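Household Systems, Unit 2: Small Bathrooms and the Open Shelf
Handout, 11/9/23
Instructor: Maksym Demchenko

Last week's reading, the Geltard guide, claims that a long shelf over the sink "solves" a small bathroom. I would like you to doubt that. A shelf adds surface. Whether it adds storage depends on what ends up there, and the guide shows its shelf with one plant and a folded towel, which is no test of anything.

Terms for this unit

Daily item: used at the sink at least once a day. Soap, a toothbrush.
Reserve: unopened or spare. Wrapped toothbrushes, extra paste, full bottles.
Drift: things that got set down and stayed. Bags, cards, empties.

The guide says daily items crowd a shelf. I don't believe it. In most bathrooms I have looked at, the soap sits down by the faucet where wet hands can reach it, and the shelf fills with reserve and drift. Paper bags are a common case. A nice one gets kept because it is nice, and it takes up more room than whatever came in it.

The guide also prices a Clutar shelf organizer at $26 and says it will fix the problem. Ask first what would be left to organize once the empties were in the recycling.

For next class

Read pages 160 on, skipping the product tables. Then sort one sink area, your own or the one at the end of this handout, into the three groups. Give the counter its own line, apart from the shelf. If you can't tell whether a bottle is full, write "unknown" and leave it there. One page is plenty.

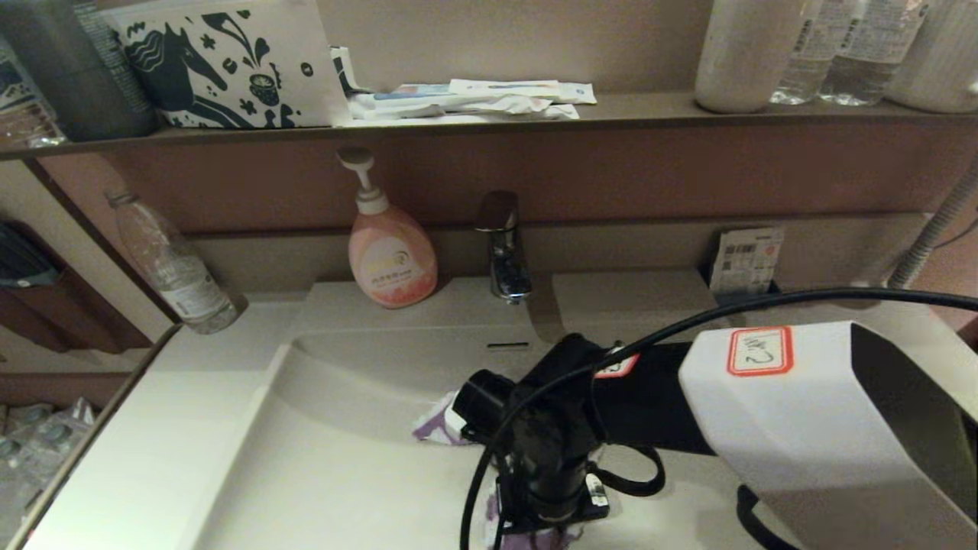
Graça Nogueira: I tried the three groups at home and got stuck on bottled water. I drink it at the sink every night, so I'd call it daily, but the pack I keep up there is clearly reserve. Can one thing go in both?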